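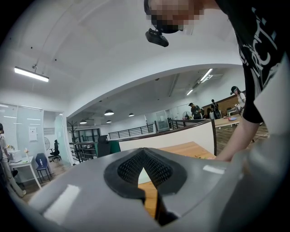 Can a machine do the chores in a house or a small shop yet?

A few of them, if you count floors and dishes. Anything that means handling soft or mixed items still goes slowly and needs a person close by.

stukum_dad
Posting because my brother-in-law wants one for his shop in Callness. He has 15 bins of mixed fittings to sort every night. I told him to wait.

benchvise131
Wait for what? We have had a Lamrani arm on bin sorting since July. It does 200 parts an hour and runs while we eat lunch.

stukum_dad
Same part every time, or mixed?

benchvise131
Four part types. Each one gets its own tray.

oldlathe
Then that's a feeder with an arm on it. Give it a bag of odd screws and a greasy rag and see how far it gets. Ultanico came out to demo theirs for us and it dropped the rag every time.

benchvise131
I don't need it to pick up a rag. I need it to sort parts, and it sorts parts.

quietkitchen
House side here. I'd pay for something that folds towels and puts them in the closet. The vacuum is fine until there's a sock on the floor.

oldlathe
Towels are harder than fittings. I'd give it four more years.

stukum_dad
Mixed bins are what he has, so I'm still telling him to wait. What did the trays cost you?

benchvise131
Less than the arm. I'll look up the invoice tonight.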